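Bad memory in a home file server, and what it did to the archive

The machine in the cupboard at Nostley has been serving files for long enough that I had stopped thinking about it. It is a second-hand office tower bought from Effiong, a refurbisher on the industrial estate, and its duties are light. It holds the family photographs, a music collection ripped from disc, the scans I made of my parents' paperwork, and a nightly copy of two laptops. In total there were 635 GB on it at the start of the month.

In October the weekly check reported files whose checksums no longer matched the list. I had written that check years ago as a short shell script. It walks the archive, computes a hash for every file and compares the result with a stored list. It had reported nothing of interest since it was first run, and I had come close to switching it off to save electricity.

The first report listed a handful of photographs. I opened them all and could see nothing wrong with any. I ran the check again on the same folder and got a different handful. This matters a good deal in working out where the fault is. If a disk has stored the wrong data, the same file should fail each time and with the same wrong hash. If the list of failures moves about between runs, the data on the disk may well be fine and something between the disk and the processor is altering it on the way past.

The candidates, in the order I considered them, were the data cable, the disk controller, the memory and the power supply. The drive keeps its own count of transfer errors on the cable, and that count had not moved. I swapped the cable anyway. The failures carried on.

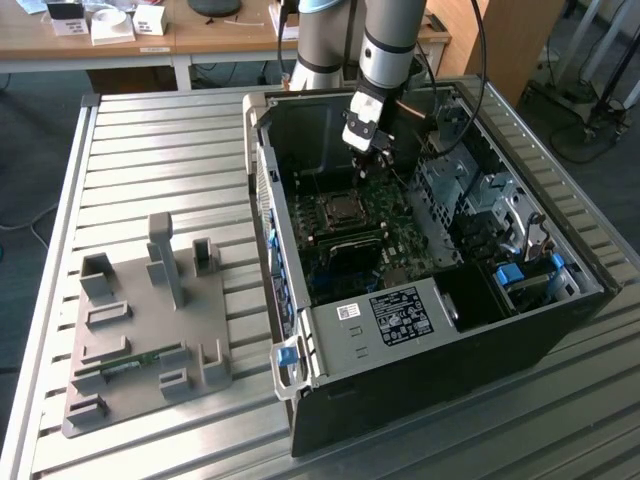 A memory tester run from a USB stick is the usual next step. It writes patterns to every address, reads them back and reports any that differ. The part people skip is the length of the run. Mine went through a full pass clean, and had I stopped there I would have gone off and bought a new power supply. I left it going overnight and by breakfast there were errors, all of them within a narrow range of addresses and all of them in the same bit. A single bit that sometimes reads as one when it should be zero is about as clear a sign of a failing module as you can get on ordinary hardware.

With several modules fitted, the tester does not always say which one is at fault. Addresses are usually interleaved between channels, so a range of addresses does not map neatly on to one stick. The dull method is the reliable one. Take out all but one module, test, swap, test again. Each test has to be long enough to catch a fault that only shows itself after hours, which meant the server was out of use for the better part of a week.

Some notes on doing this, for my own future reference:

Shut down, switch off at the wall, pull the plug, then hold the power button in for a few seconds.
Label each module with masking tape before removing it. I used letters, and wrote the slot on the tape as well.
Read the manual for which slot to use with a single module. It is often not the one nearest the processor.
If the machine beeps and will not start, reseat the module before drawing any conclusion.
When a module fails, move it to another slot and test it again. If the fault stays with the slot, the board is the trouble.

The fault followed module C into every slot I tried. The other modules ran clean, alone and together.
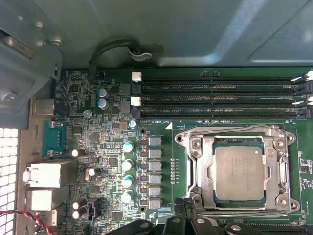 Replacing a module is a small job and I won't go into it. The harder question is what the bad one had been doing while it was in there. Reads that go wrong are a nuisance, but they leave the stored copy alone. Writes that go wrong are permanent. Any file copied on to the server passed through memory on its way to the disk, and if it landed on the bad address at a bad moment it was stored with a flipped bit. The disk would then look after that wrong version with perfect care.

The nightly backup makes this worse. My backups go to a second drive in the same tower, and once a month to a drive kept at a relative's house in Hutville. Both copies are made by the server, through the same memory. A file damaged on arrival would have been copied faithfully to both places, and a file that arrived intact could still have been damaged in one of the copies.

Once the machine was running on tested memory I ran the full check again, and this time the list of failures was the same on every run. It came to 972 files. That is the real damage, as against the noise from bad reads. Most were in the music folders, which I had reorganised over the summer by copying everything to a new layout and deleting the old one. I should have moved the files in place, in which case the data would never have been rewritten at all.

Recovery went by type. The music was simplest, in principle, as the discs are in the loft. For the photographs I compared three copies of each: the server, the second drive and the Hutville drive. Where any copy matched the stored hash, I took that one. This dealt with nearly all of them. The scans were the awkward group. There are some 3000 pages, and a batch of them had been added only recently, before the script had a hash for them. For those there was no trusted reference. I compared the copies with one another and rescanned any page where they disagreed, but if a page was damaged before the first copy was made then all copies agree and all are wrong. I have accepted that. A flipped bit in a scanned gas bill from decades ago will, at worst, put a stripe across it.

The changes I have made since are modest. Hashes are now computed on the laptop before a file is sent, and checked on the server after it arrives. The old script computed them on the server, so it could produce a perfectly valid hash of a file that was already damaged. I had that wrong from the beginning. I have also replaced the shell script with Vurninholm, a small free tool that keeps its lists beside the files and will read a folder twice before reporting a failure. It is slow and its messages are terse, but it separates a bad read from a bad file, and that would have saved me a day or two.

The memory tester now gets an overnight run every spring and autumn. I considered running it monthly and decided I would stop doing it by the third month.

I did look at error-correcting memory. The tower's board does not support it, so it would mean a different board, a different processor and different modules. For a machine that does so little, I put the money towards another external drive.

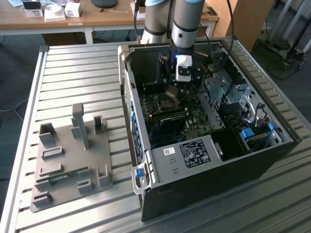 One reader replied to the short version of this that I posted last week, saying that I had the priorities backwards. Another drive, the argument went, only gives bad memory one more place to write bad data, whereas error correction would have caught the fault on the first day and logged it. The same reader pointed out that used server boards with error-correcting memory often sell for less than a large external drive.

I checked the prices and on the second point the reader is right, at least for the older boards. They also draw a good deal more power at idle, and mine would be in a cupboard with no ventilation to speak of. On the first point I half agree. The extra drive is only useful if the hashes are made somewhere else, and until this autumn mine were not.

For the moment the tower stays as it is, one module short. The remaining memory is ample for serving files. Module C is in an envelope in the desk drawer with FAULTY written on it, and the music folders are about half re-ripped.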